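Girside Wedding Shoe Hire: Your Questions, Answered

We get a good many emails in February, when half the county seems to get engaged at once, and most of them ask the same handful of things. Have a read through, and if yours isn't covered, write to us anyway. We like hearing about weddings!

How does renting work?
You pick up to three pairs, we mail them to you, you try them on at home (on carpet, please, with clean feet or thin stockings) and send back the ones you don't love. The pair you keep is yours for 14 days, and we time it so the wedding falls somewhere in the middle.

What does it cost?
Every pair is $50, whatever the style, and that covers shipping both ways. Liam Lightfoot, who started the shop, tried pricing by heel height for a while and it confused everybody, including Liam, so now it's one price and much easier on all of us.

Do I have to wear heels?
Oh, goodness, no. We have flats, ballet slippers and a low block heel called the Fothergill that gets more thank-you notes than anything else we carry. If your ceremony is on grass, do please look at the Fothergill first, or ask us for a set of heel caps. Thin heels sink into a lawn, and it's a miserable way to walk toward someone you love.

I'm between sizes. Which should I order?
Order both! They count as two of your three pairs. Try them in the evening if you can, when your feet are a little bigger, the way they will be by the time the dancing starts. In a slingback, most people are happier with the smaller size, and in a closed pump with the larger one and a gel insole.

Will white shoes match my dress?
Maybe, maybe not, and I wish I could be more helpful than that. Bridal whites run from nearly blue to nearly butter, and a shiny finish looks brighter than satin in the very same shade. Hold the shoe up against the hem in daylight, by a window, and trust your eyes. Ivory dresses usually get along better with cream.
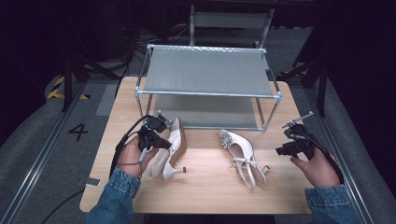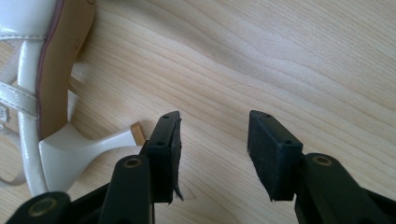
Whites and creams, with sparkle and without.

Can I dye them?
Please don't. If you have your heart set on a color, ask about the Vovska line, where the satin is dyed before it ever gets to us.

What if I scuff them?
Ordinary wear is fine, and we expect it. People dance, uncles step on toes, somebody drops cake. We only charge for a snapped heel or a stain that won't lift, and we'll always call you before we do. Don't try to clean patent with anything but a soft damp cloth.

How many pairs do you have?
At our last stock check it was 2,278, counting children's sizes. They don't all fit on the website, so if you're after something particular, ask.

Can I visit?
Yes, by appointment, at our fitting room in Stestilach. Bring the dress if you can manage it, or a scrap of the fabric, and whoever you like to shop with. Mornings before 11 are the quietest, and there's parking behind the building.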